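The Small Shelf and Its Place in the Home
Published in Pralura, the magazine for members, 23 February 2024

The small standing shelf rarely receives attention in writing on the home. Wardrobes are measured and discussed, kitchens are planned over many months, and even the hallway has acquired its own literature. The shelf that stands on a worktop or a desk, lifting a few things above a few others, is usually bought in passing and kept for many years.

Members will know that the household section of this magazine has for some time received more letters on worktop space than on any other subject. In August the editorial office invited readers to describe how they use small shelves at home, and 910 replies were received before the closing date. Many were short. A good number ran to several pages, with drawings, and one included a full list of everything kept on a kitchen shelf over the course of a month.

The replies came from flats, farmhouses, student rooms and one narrowboat. What they share is an interest in the surface underneath. A shelf on legs leaves the table below it available, and readers were generally more particular about this lower space than about the shelf itself. Several keep it clear for a chopping board. Others slide a tray beneath, so that the contents can be drawn out together and the table wiped. A reader with a very shallow worktop reported that she had returned two shelves to the shop before finding one whose front legs did not obstruct her bread bin.

The position of the legs is a matter on which manufacturers give little guidance. Brimodico, which supplies small household furniture by post, prints the outer width of each shelf in its catalogue and leaves the width between the legs to be discovered at home. In one of its models, sold as 600 millimetres wide, the usable opening is noticeably less. Readers are advised to ask for the inner measurement before ordering, and to measure the tallest article that will stand underneath — commonly a kettle, whose lid must also be able to open.
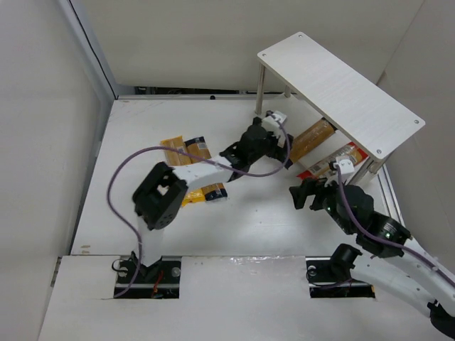 Stability was the second concern raised. A light shelf placed on a smooth surface will move when something is set down on it from the side, and it will move further when the load is all at one end. The usual remedy is to place the heaviest articles over the legs and the lighter ones between them. Felt pads protect a polished table but allow the shelf to slide; rubber feet hold it in place and may mark a pale surface if left for a long time. Readers were divided on which is preferable, and the magazine takes no position.

It is also worth considering how an article will be reached. A jar at the back of a lower tier has to be brought out past whatever stands in front of it, and the hand must pass between the legs to do so. Things used daily should therefore be kept at the front or on the top. Things used once a week may go behind. Anything used less often than that belongs in a cupboard, and the correspondence suggests that most crowded shelves are crowded for this reason.

The Lavudus project, a household storage study run from the Mostyn centre, has arrived at similar advice by a slower route. Its members visited 100 homes and recorded what was kept on open shelving at the start and at the end of a season. The study found that a newly bought shelf was generally full within around 8 weeks, whatever its size. Those households which had decided in advance what the shelf was for, and had kept to it, were the most satisfied with their purchase. The centre now recommends that an empty shelf be left standing in its intended place for a day or two before anything is put on it.

Cleaning requires little explanation. The shelf should be emptied and lifted, never pushed, as grit caught under a leg will scratch the table. Pale surfaces show small smudges readily and benefit from a damp cloth followed by a dry one. The underside of the shelf is commonly forgotten, particularly in kitchens, where steam from a kettle will settle on it.

Readers who wrote in August are thanked for their contributions. A selection of their drawings will be displayed in the reading room at Mostyn during the spring, and the household section will turn in its next number to the subject of drawer dividers — on which letters are already being received.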